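Flelo Grasp Planner
Grasp detection and motion planning for pouches, sachets and other floppy packs

Product by Sullus
Current release: 3.1 (November)
License: per cell, yearly or perpetual

Overview

Flelo takes depth and color frames from your wrist or overhead camera and gives back a ranked list of grasps, each with an approach path, a jaw width and a close force. Built for thin film packaging first. Boxes work too but there are cheaper tools for boxes.

Runs on a regular industrial PC with one mid-range GPU. No cloud. Ships as a container plus a small desktop app for setup.

What's in the package

- Planner service (gRPC and plain TCP)
- Flelo Desk, the setup and replay app
- Drivers for parallel jaw grippers, linkage and slide type
- Base model, trained on 1,247 pack designs
- Cekent log format reader / writer
- 90 day support by email, longer plans on request

How it handles film packs

Film moves when you touch it. Printed windows and shiny contents confuse depth cameras, and a hang hole near the top edge can look like a gap between two packs. Flelo segments on color first, then fills in depth from the pack outline. Packs that overlap get split by print pattern where possible, otherwise they're grouped and the planner goes for the top one.

Grasps on a crinkled edge get scored down by default. You can change that per product in Flelo Desk under Surface > Edge penalty. Pinching low on a pack and holding it upright is supported as its own grasp type ("stem"), handy when the next step is a scanner or a hanging rail.

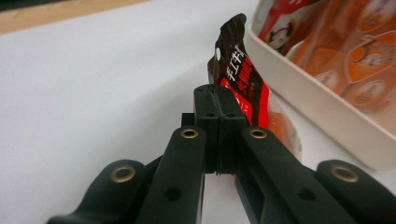

Do I need to retrain the model when we add a new product?
Most new products run on the base model as is. If the pick score stays low, record a short session in Flelo Desk and run the fine-tune job overnight; it needs 19 labeled frames minimum, more is better.

Setup

Install the container, point it at the camera topic, run hand-eye calibration from the Desk app. Draw the tray or bin area once. Pick your gripper from the list or enter pad size, stroke and linkage offsets by hand. Linkage grippers swing the pads a little as they close - fill in the offset table or your contact point will be off at narrow widths.

Then do a dry run. Desk shows planned grasps over the live picture before anything moves.

Requirements

Ubuntu 22.04 or newer
32 GB RAM
GPU with 8 GB or more
Depth camera, global shutter prefered
Robot controller with an open position interface

New in 3.1

- Stem grasp moved out of beta
- Faster replan when a pack slips, max 3 tries then skip
- Per-product force limits
- Miranda line scheduler plugin, now in the same installer
- Fixed: Desk crashed on very long product names
- Fixed: mirrored tray outline after loading an old project

Known limits

Clear packs with no print at all are still weak. Vacuum cups not supported in this version, planned. Two arms over one tray needs the Miranda plugin, dont try it with two seperate planner services.

Ordering

Starter license covers one camera and one arm. Extra cameras on the same cell are an add-on. Upgrades from 2.x keep their project files, but back them up first anyway - the converter writes in place.

Quotes and trial keys: Hsin-yi Fu, sales
Integration and driver questions: Yaqin Liao, engineering

Manual, driver list and release notes are in the Downloads tab.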